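Vitreous enamel is glass fused to steel, and its failures are mostly failures of fit. The two materials shrink at different rates as they cool, so the glass is formulated to finish in slight compression. At the Skoris works in Heludcombe, Jonas Ortner rejects any ground coat thinner than 90 microns. 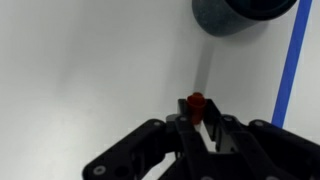 Rims are the weak point. Surface tension pulls the melt away from a tight radius, and the coat there can lose nearly half its thickness. Ortner's remedy is a wider rolled edge – 7 millimeters on the current line – and a firing time of 8 minutes.
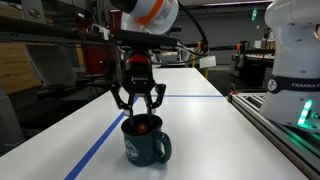
A speckled enamel mug with a printed emblem on the front.

Chips expose bare steel, which then rusts under the surrounding glass. Vija Lill, who tests ware at Zustimbridge, logged 1,007 returned pieces up to June. Most had failed at the handle weld.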